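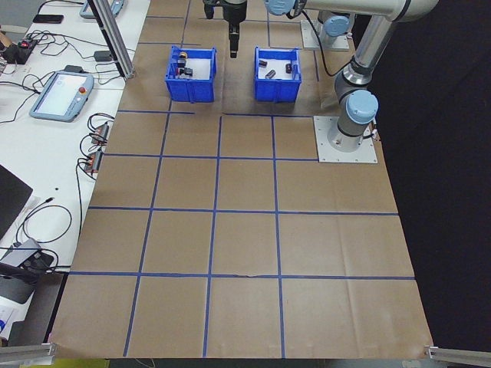

The Girkcombe Household Sheet, no. 197, page 15

TAPE, PAPER AND TUBS: DOES THE GRID METHOD EARN ITS KEEP?

Every few months somebody writes in to tell me that the way to sort a drawer of bits is to cover the table with brown paper, mark it into squares with tape and give each kind of thing a square of its own. They are always very sure of it. I have had a letter from Naima Belhaj on the subject, then a longer one from Kofi Abubakari, and in October a third that wasn't signed. I don't trust any tip that arrives three times in the same words, so I gave it a proper go on the bench and then on the kitchen table.

Short answer: the paper is worth having, the tape is worth having if you buy the right sort, and two plastic tubs do most of what people give the grid credit for.

The paper

Brown kraft paper off a roll, the wide sort. Folded sheets are cheaper but the creases stay in them for good, whatever you have been told about a warm iron. I tried the iron. The paper came up slightly flatter and smelt of scorched cardboard, and by teatime the creases were back. Faint creases don't matter much for sorting. They matter if you are putting down small screws or beads, which run along a fold and collect at the low end.

One large sheet is better than several small ones overlapped. Things slide under the joins, and you find them when you roll the lot up, or the hoover finds them first.

Don't bother with newspaper. It marks light plastics and you end up reading it.

As for the claim that brown paper "protects the table", it protects it from dust and light scratches. It will not save a polished top from a dropped pair of pliers, and oil goes straight through. If you are doing anything oily put an old tray under the job.

The tape

Blue tape shows up well on brown paper, and you can see the lines even with the lamp at the far end of the room. Cream masking tape disappears after dark. Parcel tape is no good at all: it shines, it tears the paper the moment you try to shift a line, and you will want to shift a line.

On that point, the tip as it is usually passed round says the tape "lifts cleanly". From a painted skirting board, maybe. From paper, now and then. Mine took the top layer off in two places and left a tear right next to a strip, and I had been careful. Roswitha Lenz, who has the haberdashery end of the market hall, pulls hers back low and slow along its own length, and she does get it off better than I do. She also throws the paper away afterwards, so I am not sure what she has gained.

If a tear starts, put a short bit of tape over it and carry on. It's a sheet of paper.

Laying out the squares

Run all the lines going one way first and then cross them. I had one letter insisting on a ruler and a set square. I did it that way once, with a pencil line under every strip, and it took most of the morning. The second time I did it by eye. The squares came out roughly square and the buttons didn't seem to mind.

Make them bigger than you think. A square that holds one kind of thing nicely will not hold it once you have tipped the second jar out. Hand-width is a fair starting size for hardware, a bit less for sewing things.

Leave the near row empty to begin with. That is where your hands and your tea will go, and anything you put there early gets dragged about by your sleeve.

I would not write on the paper. I know the neat thing is to label every square. But the labels are wrong within ten minutes, because what you thought was one kind of thing is two kinds, and then you are crossing out. If you must label, use a scrap of tape with a word on it and stick that down, so it can move.

The tubs

A pair of blue plastic bins at the far edge of the paper, side by side, is a sound arrangement, and I have come round to it against my will. One holds what has not been looked at yet. The other takes what you have already decided about. If you only use one tub you spend the evening picking up the same three things.

Keep them beyond the grid. Put them at the side and you reach across yourself, and I am too old for that.

A white lining in the bottom of a tub is a real help with small dark things. Black caps, battery ends, bits of pen and the like are hard to see against coloured plastic and easy against white. A sheet of plain paper cut to fit will do. I was sent a piece of a product called Mendus liner to try, which is sold for the purpose, and it did the same job as the paper and slid about more.

Small cylinders roll. They roll in a tub and they roll on paper, and a strip of tape is not a fence, whatever Mr Abubakari says in his letter. It will stop a matchstick. Leave anything round in the tub until the very end, or stand it upright if it will stand.

Don't mix chunky things with tiny ones in the same tub. The big piece ends up against the wall with the little piece wedged behind it, and you will swear you have emptied the thing.

The side table

Tools, chargers, phone, screens, whatever you have by you, should go on a separate surface next to the paper and stay off the squares. I agree with that part of the tip entirely. The trouble is always the leads. Cables creep. Small gadgets with cables on them end up tangled at the edge nearest the work, and one tug brings a loop over your squares and undoes the lot.

I have tried the Cluvon cable clip, which is stuck to the table with a pad. It held a phone lead. It did not hold anything thicker, and it took a fleck of paint with it when I removed it. A bulldog clip on the table edge costs next to nothing and has not let go yet.

What the grid is good for

Sorting a mixed lot you have never seen before, such as a job box from a house sale. Laying out parts in the order they came off, so they can go back in the reverse order. Matching pairs. Anything where you need to see everything at once and leave it there until morning.

What it is not good for

Anything you do every week. If you need a grid every week you need a chest with small drawers. It is also no use in a draught, or in a house with a cat. Godfrey Sang keeps his grid down on a board and slides the whole board under the bed at night, and he tells me nothing moves. I asked to see it and three of the squares had wandered into each other.

Time and cost

The first go took me around 90 minutes from bare table to finished sort, and a good part of that was tape. Doing the same sort of box with nothing but two tubs and a clear table was quicker, though I made more mistakes and had to go back for some washers I had put in with the wrong lot.

So if you are in a hurry, use the tubs. If you care about getting it right first time, use the paper as well. I would not buy anything new for either.

From the postbag

Mārtiņš Vaher asks if the paper can be used again. Yes, if you roll it with the tape on the outside and store it standing up. Folded, it will be a nuisance next time. Mine is on its third outing and looks it.

A reader in the Luo flats asks whether greaseproof would do instead. It's slippery and the tape barely takes. I wouldn't.

Next page: descaling a kettle without vinegar, and whether you should.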